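Kitchen and packing tips for a week at the cabin

Most guests who come up to Lelteneck for the northern lights or the early snow stay in one of the self-catering cabins. The kitchens are small, the village shop at Wernelham closes at 4 in the afternoon, and the road is slow after dark. A little planning at home saves a lot of driving.

Food to bring and food to buy

Buy your bread, milk, eggs and potatoes at the shop. Bring spices, coffee, tea and anything for a special diet, as the selection is limited from October on. Fresh fish comes in on Wednesday and is gone by evening. If you want some for the weekend, buy it then and freeze it flat in a bag.

Dried soup mixes, rice and oats travel well and weigh little. Pack them in bags with the cooking instructions cut from the box and folded inside. 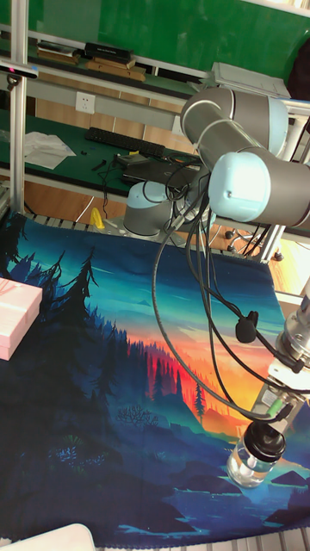

Oil, vinegar and syrup are the things that most often leak in a suitcase. Full bottles are heavy and you will carry most of it home again, so measure out what you need for the week. A small clear glass jar with a black screw-on lid, like this one with a little clear liquid in it, is the right kind of size. Put a square of plastic wrap over the mouth before you screw the lid down, then stand the jar in a mug and pack socks between the two. Label the lid as well as the side. Vinegar and water look the same at six in the morning.

The stove and the oven

Every cabin has a two-burner stove, and the larger ones have a small oven. The ovens run hot at the back. Turn the tray halfway through and check ten minutes early.

For a stew, start it on the stove before you go out, bring it to a full boil, then wrap the pot in two towels and leave it in the insulated box under the bench. It will be done in 4 hours. Bring it back to a boil before serving. Do not use this method for beans.

Thermoses and cold fingers

Fill the thermos with boiling water and let it stand for five minutes before you pour in the drink. The difference after a long evening outside is large. Cocoa keeps better if it is mixed thick at home and thinned with hot water from the flask.

Cut cheese and sausage before you leave the cabin. A knife is awkward in mittens, and cold cheese crumbles. Nuts and dried fruit can go loose in a jacket pocket. Chocolate should go in an inner pocket or it gets too hard to bite.
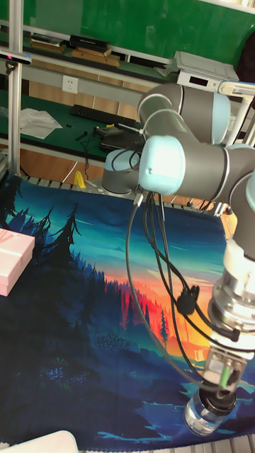 Omoregie Winter Travel - Guest Cabins Department

Cleaning up

Scrape plates into the compost bucket and close the lid until it clicks. Foxes come up on the porch at night. Never pour fat down the sink, as the pipes run under the floor and it sets in them. Let it go solid in the pan and put it in the trash.

Wipe berry stains off the counter right away. Blueberry comes out with lemon juice, lingonberry with plain dish soap. For burned pots, cover the bottom with water and a spoonful of baking soda, simmer for 13 minutes and leave it to cool.

Wet gloves go on the rack by the door - never on the stove. The bus to the Zarnuvine trailhead stops by the woodshed. Dry firewood is stacked on the left side, and kindling is in the crate. Please bring in enough for the next guests on your last evening.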